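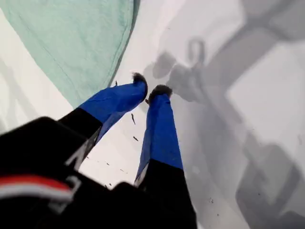 Downward view over a pale surface: legs in black and blue, green fabric to the upper left, shadow to the right.

To: Stidholm field automation list
From: Stidholm Equipment Trials Office
Date: 09/11/2024
Subject: Re: Choice of downward camera for the fabric-gathering arm

Dear members,

The Trials Office thanks the group at Multside for its message, which is quoted in part below. The questions it raises were put to the team responsible for the trial, and the replies are set out under each passage.

> We have read the June note on the two downward cameras and
> would like to know why the wide lens is still being considered.
> In our own work with the gathering arm, the wide lens brought
> the operator's legs into view almost all the time, and the
> software then treated the trousers as fabric to be picked up.
> We regard this as a safety matter and not simply as an
> inconvenience.

The Office agrees that it is a safety matter. The arm remains locked whenever a person is within its reach, and no change to that rule is proposed. The lock depends on the floor sensor and the hand switch. It does not depend on either camera.

The wide lens is still under consideration on account of the edges of the fabric. With the narrow lens, a large sheet lying on the ground will often fill the picture, and the software has no edge from which to plan a grip. With the wide lens there is usually at least one edge in view, together with enough of the ground to judge its direction. The view at the head of this message may be taken as typical of the difficulty and of the benefit. The green fabric has a fairly straight, darker border running down towards the left foot, with a strip of pale ground on its far side, and either would serve as a starting point. The legs take up a good deal of the same view, and the blue material is smooth and slightly glossy, with folds of its own.

From the trial set, 839 views were marked by hand as containing both fabric for collection and clothing being worn. The software confused the two in 40 of them. Most of those errors concerned plain dark garments seen very close to the lens, where the material is slightly blurred and there is little surface detail to work from. Strong colours gave less trouble. The Office would not wish members to conclude that bright clothing is a remedy, as the fabric sheets themselves are supplied in several colours and the list will grow.

> Secondly, the note says very little about shadows. Our
> understanding is that the camera was set to hold a fixed
> exposure. On white or nearly white ground we would expect
> this to wash out the surface in one part of the view and
> leave it grey in another. Was this tested, and with which
> controller?

It was tested with both controllers. The Tarigan unit holds a fixed exposure, as Multside describes. The Joltham unit adjusts the exposure continuously, according to the brightest quarter of the view.

On pale ground, a person's shadow can take up as much of the view as the person. Where the limbs are outstretched it breaks into long bands with soft edges, and there is no clear line at which the software may be told that the shadow begins. Under the fixed setting, the soft edge was seldom mistaken for the edge of a sheet. Under the changing setting, the grey area was sometimes darkened a little further as the camera moved, and the software then reported an edge that was not there. This happened in nearly 200 of the 3,000 views used for the comparison.

The fixed setting has the opposite weakness. Fine creases in light-coloured fabric are lost in the brightest part of the view, and the planned grip is then placed with less care than it should be. For mint green and darker shades the loss was small. For white sheets on white ground, neither controller gave a result which the Office would be content to rely upon, and such sheets should continue to be gathered by hand.

> Lastly, we would ask whether small debris on the ground has
> been considered. The soft-finger gripper picks up whatever
> is lying near the sheet, and the finger pads have to be
> cleaned more often than the supplier's guidance suggests.

Small dark specks on the ground are visible to both cameras, although the finest of them are no more than faint dots with the wide lens and could not be told apart in any dependable way. The software ignores anything below a set size. The team has tried a lower limit, but the arm then paused so often that the session had to be stopped, and the earlier limit was restored.

As regards the pads, the flat-jaw gripper proved easier to keep clean. It is, however, less suited to lifting an edge that lies close against the ground, and it left two sheets creased along the line of the jaw. The soft-finger gripper will therefore be kept for the next round, with the pads wiped after each sheet and changed at the end of the session. Members who hold their own records of pad wear are asked to send these to the Office in whatever form they are kept.

The position for the next round is accordingly as follows.

Camera: wide lens.
Controller: Tarigan unit, fixed exposure. The Joltham unit will be kept as a spare.
Gripper: soft-finger type.
Clothing: as worn in ordinary work. Operators should not change their clothing for the purposes of the trial.
Fabric: coloured sheets only.

The group at Multside is invited to run the same settings on its own arm and to report any view in which worn clothing is marked for collection, whether or not the arm was locked at the time. Reports should give the lens, the controller and the colour of the sheet. A note of the ground surface would also be welcome.

Requests for the full set of views should be sent to the Office directly and not to this list, as the files are too large for the list server to carry.

Yours faithfully,

Equipment Trials Office
Stidholm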